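Jalemer Reading Room Acoustic Retrofit
Progress report to the Ruggiero Fund, second reporting period

Status

Work under the grant is on schedule for the main hall and behind schedule for the two side rooms. Spending is within the approved budget lines. No change to the scope is requested in this period. One change to the order of work is described under Side rooms and should be read as a notice under the terms of the award.

Main hall

Installation of the ceiling absorbers was completed in November. The approved layout called for 219 panels hung on the existing steel grid, and all of them are in place. Panel spacing follows the drawings submitted with the first report, with one exception at the north end, where a sprinkler branch sits lower than the survey indicated. The row below that branch was moved toward the entrance to keep the required clearance. The fire inspector reviewed the revised row on site and accepted it without conditions.

Reverberation was measured before installation and again after the last row was hung, using the same source and receiver positions. Both sets of measurements were made in the early morning with the ventilation off. The mid-frequency result in the finished hall meets the target in the grant agreement. The low-frequency result does not yet meet it. This was expected at this stage: the Vakberg bass units along the rear wall are part of the next work package and have not been delivered.

Ventilation noise remains the largest outside factor. With the fans at the daytime setting, background noise at the desks nearest the return grille is high enough to mask some of the improvement. The building department has agreed to rebalance the supply ducts during the winter closure. The cost is carried by the operating budget and is not charged to the grant.

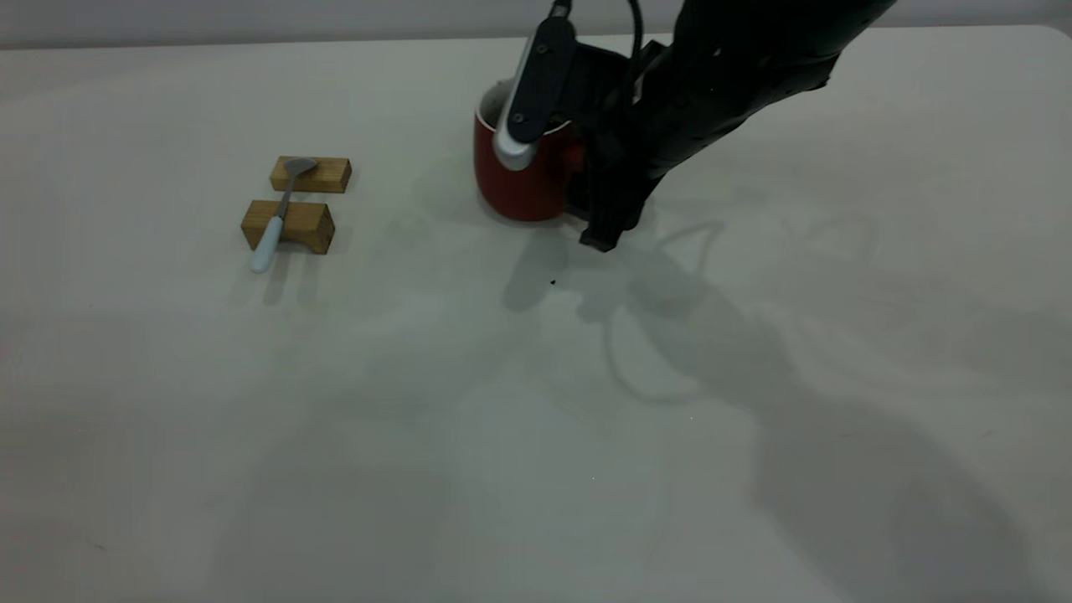

Side rooms

The east side room was to be finished in this period. Removal of the old wall covering exposed plaster that had separated from the lath over a large area, and panels could not be fixed to it safely. The contractor proposed a furred wall on independent studs. The proposal was approved after a check of the door swing and the aisle width, both of which remain within code.

The furred wall adds 6 weeks to the east room. To limit the effect on the public, the west room has been moved ahead of it. The west room walls were opened at three points and found sound. Fixing rails are on site and panel delivery is confirmed. Readers who need a quiet space are being directed to the upper gallery until one of the side rooms reopens.

Materials and supply

The original fabric for the wall panels was discontinued by the mill. Two replacements were tested for airflow resistance and flame spread. The first was rejected on airflow resistance, as it reflected too much energy above the speech range. The second performed close to the original and has been ordered in the same gray. It is woven in Asia and carries a longer lead time, so the full quantity for both side rooms was bought in one order, with 20 spare yards for repairs.

Budget

At the close of the period, 60 percent of the award had been spent. Labor in the main hall came in under estimate, mainly through reduced scaffold rental. The difference covers the furred wall in the east room, with a small amount left in contingency. An itemized statement and copies of invoices are attached separately.

Risks

Delivery of the bass units is the main schedule risk. The supplier has confirmed a shipping window but not a date. If the units arrive after the winter closure, the rear wall will have to be done at night, at a higher labor rate. Contingency is sufficient for this at current prices.

Next period

Planned work consists of the west room panels, the furred wall in the east room, the rear wall of the main hall, and a repeat of the full measurement set once the ducts have been rebalanced. Measured values for each receiver position will be submitted as a table with the next report.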